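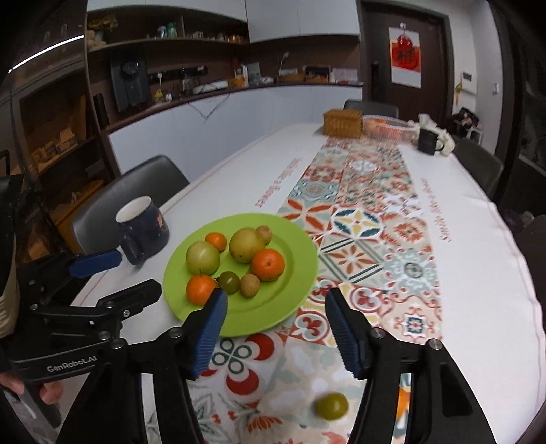

From: Lejla Perić
To: Brirkside Table and Kitchen list
Date: 8 October 2024
Subject: Re: fruit on the table, bowl or plate?

Hello everybody,

Ionescu wrote:

> We have gone back and forth on this in our house for two
> years. I keep our fruit in a deep bowl on the kitchen table and
> by the end of the week there is always something squashed at
> the bottom, usually a pear. My sister says to keep everything
> in the fridge. I don't want to, because then the kids forget it
> exists. Does anybody have a system that works? Also, is it silly
> to keep a good table runner out all the time if people eat
> there? Mine lives in a drawer and comes out for holidays.

Oh, I have opinions on both of these! Settle in.

Fruit first. I gave up the deep bowl in July and I'm never going back. We use a plain round plate now, lime green, the kind of green that makes a tangerine look like it's plugged in. The great thing about a plate is that it only holds one layer. You see everything you have, and the pear at the bottom of the pile stops existing because there is no pile. When I walk past with my coffee I can tell at a glance if something needs eating today.

The drawback is that a plate is flat and fruit is round, so now and then something ends up on the tablecloth. I've made my peace with that. If it's on the cloth it's next in line to be eaten, that's the house rule, and the kids have figured out that you can nudge the one you want over the side and claim it.

What goes on it changes all the time, but a good mix for us is tangerines, an apple, a pear, and then a few small odd things. I love the small odd things. A fuzzy brown one next to something shiny and orange looks wonderful, and it gets people to try stuff. My nephew would not touch a kiwi if you handed it to him, but he'll pick one up off the plate and ask what it is, and then he's halfway there.

A few things I've learned about who should sit next to whom:

Apples hurry everybody else along. If your pears are hard as rocks, put an apple right up against them and check the next day. If your pears are already soft, get the apple out of there.

Pears I press near the stem, very gently. If it gives, eat it that day. Don't press the sides, you'll only bruise it and then blame the bowl.

Tangerines are happy on the table for a good while, but if you buy a whole box, put most of it somewhere cool and bring out a handful at a time. A tangerine with a loose, puffy skin is fine to eat but it won't wait for you.

Kiwis can go either way. Hard ones on the plate, ripe ones in the fridge.

Bananas get their own hook, far away. I know some of you disagree and I remember the thread.

So to Ionescu's sister I would say yes to the fridge for what is ripe and for the overflow, and the table for what you'd like people to eat. I fill ours with around 7 pieces, sometimes one or two over if they're small, and top it up when it starts looking lonely. More than that and they start climbing on each other, and you've got a bowl again without the sides.

Now the runner. Take it out of the drawer! Please!

I had the same worry. Our table is white and I thought anything with a pattern on it would look busy, and that anything I liked would be ruined in a week. Then I found one printed like old tiles, squares of red and orange and teal and cream and dark green, with stars and rosettes and all kinds of curls, and I laid it down the middle just to see. That was a long time ago now and it has never gone back in its bag. A white table in October can look a bit like a clinic. With the runner down it looks like somebody is about to bring soup.

And the busy pattern is the practical part. I have dripped tea on it, tomato, candle wax, and a spot of something at my birthday that we never identified. On plain cream linen each of those would have been a tragedy. On tile squares you have to go looking for them. I wash it cool, hang it over the shower rail while it's still damp, pull the corners straight with my hands and skip the iron most of the time. Wax gets the old trick with brown paper and a warm iron, two passes, fresh paper for the second.

If yours is truly precious (embroidered by a grandmother, say) then I'd understand keeping it for holidays. But get a second one for ordinary days. Altano on the corner had a basket of printed ones last time I was in, and Redo often has odd lengths of heavy cotton that you could hem in an evening. It needs to be a bit narrower than you think. Leave room on both sides for plates and elbows, and for a mug! I like a dark mug on a white table, by the way. Ours are a mixed bunch and the navy one always seems to be the one left standing next to the fruit.

One more thing on color. If your runner has orange in it, put oranges or tangerines on it. If it has green, use a green plate. It took me far too long to try this and it costs nothing, you were going to buy the fruit anyway. In winter I do pomegranates for the red squares, and I've been wondering about quinces for the cream, though quinces will perfume the entire house and my husband has views.

Ionescu, tell us what your runner looks like? And how wide is the table? If the deep bowl was a gift and you feel bad retiring it, ours does very well now with onions and garlic in it.

Does anybody have a good way of keeping figs for longer than a day? I bought a tray and we are eating them as fast as we can - not a hardship, but I'd like a few to make it to the weekend.

Warmly,
Lejla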